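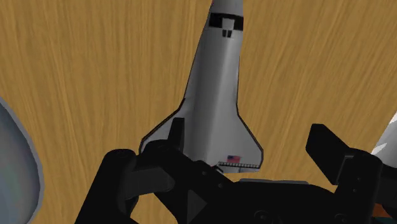

The ferry to Ernulport left at 10 on Sunday morning, and my grandmother had been ready since before it was light, sitting by the door in her good coat with her purse in her lap and a bag of hard-boiled eggs on the floor beside her. She had not been back to the island since she was a girl. She told me this several times while I looked for my shoes, and each time she told it the island got a little smaller and the hill behind the church got a little steeper.

We sat inside, on the side where you can see the lighthouse at Wike, and she ate one egg and gave me 2, because she has always believed I am about to faint. The man across from us was doing a crossword and she helped him with it, though he hadn't asked, and by the time we came into the harbor they were quite good friends and he carried her bag down the ramp.

I had worried, I'll admit, that there would be nothing left for her to recognize. The island had 400 people when she lived there and I suppose it has fewer now, and the bakery she'd talked about all through my childhood was a place that rented bicycles. She stood in front of it for a long time – long enough that the boy inside came out and asked if we wanted one.

"Was there an oven in the back?" she asked him.

There still was. They kept the helmets in it. He took us through, past the pumps and the spare tires, and she put her hand flat on the bricks and left it there, and then she told him how her father used to let her sleep on the flour sacks on cold mornings, and how she'd go to school with her hair gone white and the teacher would brush her off on the steps like a rug.

The boy listened to all of it. When she was done he opened the iron door so she could look inside, and she moved a helmet over and leaned in as far as her coat would let her.

"Smells of rubber," she said, very pleased, and asked him if he'd like an egg.

Filed under: Short Fiction, Family, Islands

Contact | © Brureo Stories | Back to top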